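3. Where the Town Kept Its Time

Readers who have followed us this far will know that the year 1582, when the new calendar was first adopted in parts of Europe, did not arrive everywhere at once. In Tevport it hardly arrived at all. The parish went on baptizing, marrying and burying by the old count, and the market clerks, who had to write to buyers in towns that had changed over, learned to put both dates at the head of a letter, one above the other. We have grown very fond of these clerks, I must admit, and of their patience with a muddle they had done nothing to cause.

The Dumlao ledgers show the habit well. A debt might be entered under two dates, with a small cross beside the one the lender meant to hold to, and in up to 12 entries the cross has been scratched out and moved across.
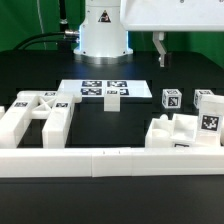

Figure 1. Black tabletop and green backdrop, with the white base column on its metal mounting ring.

3.1 Feast Days and Rents

Rents were a harder matter than letters. A tenant who owed on a feast day could fairly ask which feast day, and the Kidirov family papers hold a long and rather touching exchange on just this point, in which the landlord gives way every December and complains about it every spring. Floarea Căpraru, who read these papers with us line by line, takes the view that the complaints were mostly for show, and that both sides liked having a few spare days to find the money. I have come around to her reading, though the Revgate rent rolls, being much stricter in tone, give me some pause.
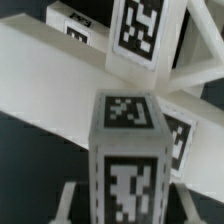

Figure 2. Upright white block with square black-and-white markers on its faces.

3.2 Letters Sent Abroad

The letters that left town are fewer, and many have lost their covers, so we date them from what they say about weather, prices and the comings and goings of cousins.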